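**Scuffs on a blue painted surface, can they be got out?**

Posted by Rowbotham78, 2021-03-14

Hello all, first time asking after a long while of reading. I have a workbench with a blue top that I bought second-hand in Jesdale, and I'm very fond of it, but it has collected a lot of little pale marks and thin scratches over the winter. In dull light you'd hardly notice. As soon as the lamp is on, though, every one of them shows up in the shine! I've wiped it with washing-up water, which took off the dust and nothing else. Is there something kinder than sandpaper that I could try before I give in and repaint the whole thing in April?

**jesdale_shed**

Try a white school rubber first, the ordinary sort. Pale marks are very often something else's paint or plastic left sitting on top of yours, and they'll rub away with a bit of patience. After that, a damp cloth with a small dab of bicarbonate of soda, going gently in circles, then rinse and dry. Do a corner first and leave it overnight, as I once dulled a lovely cupboard door by being too keen (it's still dull, and I still look at it every morning).

Real scratches are another matter. If your fingernail catches, rubbing won't shift it and you're into touch-up paint, 2 thin coats with a good gap between them.

**Skirko157**

just wax it, mine looked fine after

**junutport_mo**

I'd go along with the rubber, and add that car polish did wonders for my old blue locker. Use the plain kind with no colour in it and go lightly, or you'll end up with one glossy patch in the middle that annoys you more than the scuffs did.

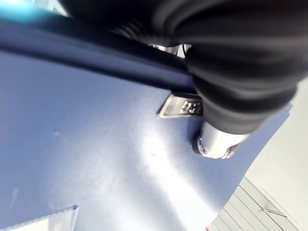
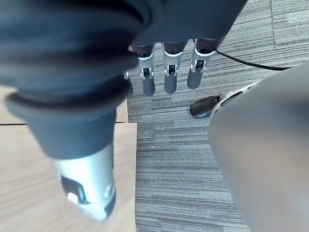
**Rowbotham78**

Thank you, all of you! How long should I leave touch-up paint before I put anything heavy on it?

**jesdale_shed**

Give it 3 days at least, and a full week if the room is cold. It feels dry long before it's hard underneath.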